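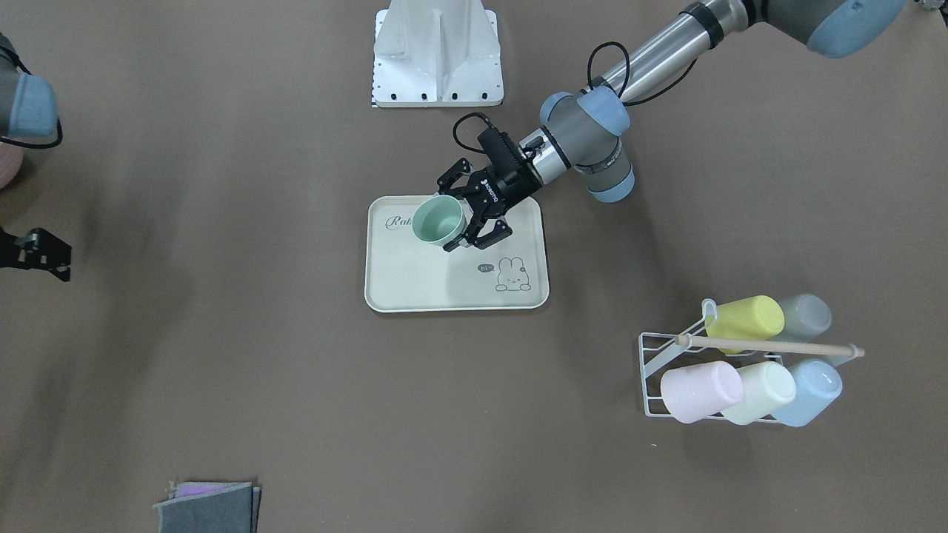
Left arm with the mint cup at the tray, just short of contact.

Cup transfer task: release height and grasp point
Linatwood Robotics Club > Student projects > Boltix team

obellini
24 January 2022

Status for the Boltix team. The task is rack to tray, one cup at a time, left arm only. Right arm stays parked at the side. Out of 99 logged attempts we have 70 clean placements. Of the failures, 14 are cups that tipped on release, and those are the ones I want to talk about.

Current settings:
- grasp on the side wall, fingers overlapping the rim
- approach with the cup tilted, rotate upright in the last part of the descent
- release at 10 mm over the tray surface

My proposal is to drop the release height and leave everything else alone.
Osvaldo Bellini

amellor
Release height is a symptom. With the fingers over the rim, you have one finger inside the cup and it drags on the wall when the gripper opens. Grasp lower on the body, both fingers outside, and 10 mm stops mattering much.

obellini
Lower on the body means more finger below the cup's center, and then the fingertips reach the tray before the cup does. The tray also has a raised rim. We lose the whole edge region as a placement target.

sriwong
Does the planner know about the tray rim? In November it was modeled as a flat rectangle.

obellini
Still flat. Fair point, although the mint cup was going down toward the upper left of the tray and the rim was not what we hit on those runs.

amellor
Then model it before changing anything else. You are tuning a release height against a surface that is wrong in the collision map. Also, what does the rack look like at reset? The cup angle at pickup decides how much rotation you need later.

obellini
Two rows of three, upside down on the wire, bases tilted toward the lower left in the head view. Cloths stay folded and the tray stays clear of cups.

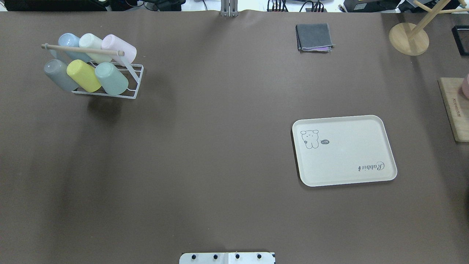

Re: Cup transfer task: rack pose

zonden_k
The rack is at an angle to the table edge. Is it put back on marks or by eye?

obellini
By eye. The detector is supposed to handle it.

zonden_k
Tape marks, please — at least until the tipping is sorted out. Otherwise pickup angle and release height both vary between runs and the log can't separate them.

amellor
Agree on the tape. I still disagree on the grasp. Run one batch with the rim grasp and one with the body grasp, same rack pose, same cup order, and post both logs.

obellini
OK. Tray rim goes into the collision map first, then tape, then both batches. Release height stays at 10 mm for all of it.

sriwong
I can do the tray model. Send me the corner radius.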